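**Ticket 3387: Workstation startet nicht, kein Bild, kein Piepton**

Gemeldet von: Farzana Gunawardena
Gerät: Desktop, Inventarnummer 177, Standort Nallgate
Priorität: normal
Status: in Arbeit

**Meldung**

Der Rechner ging am Freitag noch normal aus. Beim nächsten Einschalten laufen die Lüfter an, nach 11 Sekunden geht alles aus, dann startet er von selbst wieder. Das wiederholt sich endlos. Der Monitor bleibt schwarz. Anderes Kabel und anderer Monitor ohne Änderung.

**Eintrag 1**

Verhalten nachgestellt. Netzteil gegen das aus dem Haltton-Bestand getauscht, gleiches Ergebnis. CMOS zurückgesetzt, gleiches Ergebnis. Grafikkarte und Laufwerke abgezogen, weiterhin Neustart nach 11 Sekunden.

Danach den Speicher komplett herausgenommen. Erwartet hätte ich ohne RAM wenigstens den Fehlerton, der kommt aber auch nicht. Damit bleiben CPU, Sockel oder Board. 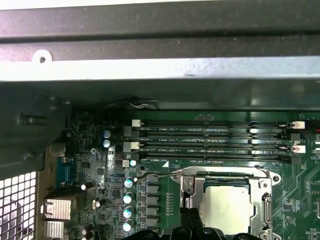 Die Riegel habe ich einzeln im Testgerät geprüft, alle ohne Fehler. Sie liegen beschriftet in der Antistatiktüte und kommen erst zurück, wenn die CPU-Frage geklärt ist. Für den ersten Start mit Speicher nehme ich nur einen Riegel und halte mich an die Bestückungsreihenfolge im Handbuch. Die Steckplätze sind auf dem Board nicht der Reihe nach nummeriert: DIMM2, DIMM4, DIMM3, DIMM1. Bitte vor dem Einstecken den Aufdruck lesen.

**Eintrag 2**

Kühler ist ab, Wärmeleitpaste mit Isopropanol entfernt. CPU ausgebaut und Sockel mit Lupe und Lampe kontrolliert. Keine verbogenen Kontakte gefunden, am Rand etwas alte Paste, mit Druckluft und Pinsel entfernt. Die Kontaktflächen auf der Unterseite der CPU ebenfalls gereinigt.

Als Ersatz gibt es eine baugleiche CPU aus dem Mollah-Rechner, der im Februar ausgemustert wurde. Die lief dort bis zum Schluss.

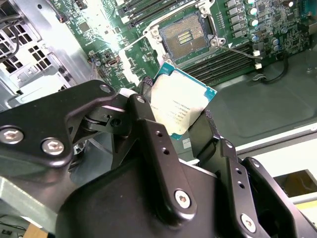 *CPU außerhalb des Sockels, Sockel auf dem Board leer.*

Reihenfolge für den Quertausch:

1. Ersatz-CPU einsetzen, Hebel schließen, Kühler montieren
2. Start ohne RAM, auf Fehlerton achten
3. Start mit einem Riegel
4. Original-CPU zurück, Schritte 2 und 3 wiederholen

**Eintrag 3**

Mit der Ersatz-CPU: Fehlerton beim Start ohne RAM ist da. Mit einem Riegel kommt das BIOS-Bild, die CPU wird korrekt erkannt. Temperatur im Leerlauf unauffällig.

Original-CPU wieder eingesetzt: kein Ton, Neustart nach 11 Sekunden. Zweimal gemacht, zweimal gleich.

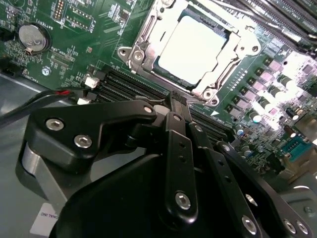 Die Knopfzelle tausche ich bei der Gelegenheit mit, nach dem CMOS-Reset müssen Datum und Bootreihenfolge sowieso neu eingetragen werden. Das Board bleibt drin, es gibt keinen Hinweis auf einen Fehler dort.

**Noch offen**

- [ ] Ersatz-CPU endgültig einbauen, Paste neu auftragen
- [ ] Alle Riegel einsetzen, Speichertest über Nacht
- [ ] Lasttest 14 Stunden
- [ ] Defekte CPU mit Ticketnummer an Prasosura schicken, Garantie anfragen

@Farzana: Die Laufwerke sind nicht betroffen, deine Daten sind da. Rückgabe nach dem Lasttest, ich melde mich hier im Ticket.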